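Hedard Publishes Equipment Planning Guide for First-Time Robot Buyers, Starting With the Table

TRORKGATE, March 2019 - Hedard, the automation planning firm, today released "Before You Sign," a 48-page workbook for small companies getting ready to buy their first robot arms. It is free, it contains no rocket ships on the cover, and the word "journey" was taken out during editing.

The workbook grew out of two years of budget reviews with packing shops, repair benches and light assembly firms. Hedard's planners kept meeting the same spreadsheet: one large, handsome number for the robots, and a smaller number underneath marked "misc."

"Misc. is where the money goes," said Wilma Hepburn, head of planning at Hedard. "Misc. is the mounts, the fingers, the cables, the spare cables, the table, and the electrician who has to come back. I have seen a misc. that was larger than the robot. The owner was very quiet for a while."

The opening chapter asks buyers to price the whole station before they ask for a quote on any arm. Worksheets cover grippers and replacement finger pads, wrist-mounted equipment, cable runs, floor space and the less glamorous matter of what the arms will be expected to pick up.

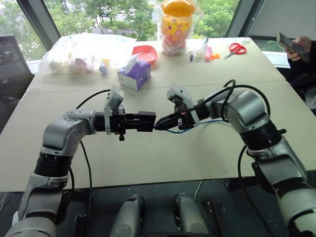 A second chapter deals with two-arm stations, which make up most of the questions Hedard receives. Buyers tend to assume that a second arm doubles the price of the first. The workbook sets aside separate lines for the time needed to get both arms working in the same space, for the second set of cables, and for the training hours of whoever ends up looking after them.

"People will argue with a supplier for a week over two percent, then give the setup period one afternoon," said Yevhen Koval, who wrote the chapter. "Put it in the budget. If you finish early, you can buy everyone lunch and look like a genius."

Other sections cover leasing against buying, service contracts, and how to read a demonstration. On that last point the advice is short: bring your own items, the awkward ones included, and ask to see them handled. Crinkly packaging gets a page to itself.

Remdale, a mail-order hobby supplier, tested an early draft while planning a packing station. Its operations manager, Hiyori Hirano, said the worksheets pushed the purchase back one quarter and took a third vendor off the list.

"We had budgeted for the machines and for a ribbon," Hirano said. "The ribbon has been cut from the plan."

Hedard will print 600 copies for trade counters and local business offices, and a download version is available now on request. Planning sessions based on the workbook will be held at the Morrison building in Trorkgate, with 70 places available. Coffee is included. It has its own budget line.

Worksheets may be copied for use inside a company. Suppliers who want to hand out the guide with their own quotes are welcome to do so, provided they leave chapter one in.

Press contact: Donnie Shearer, Hedard, Trorkgate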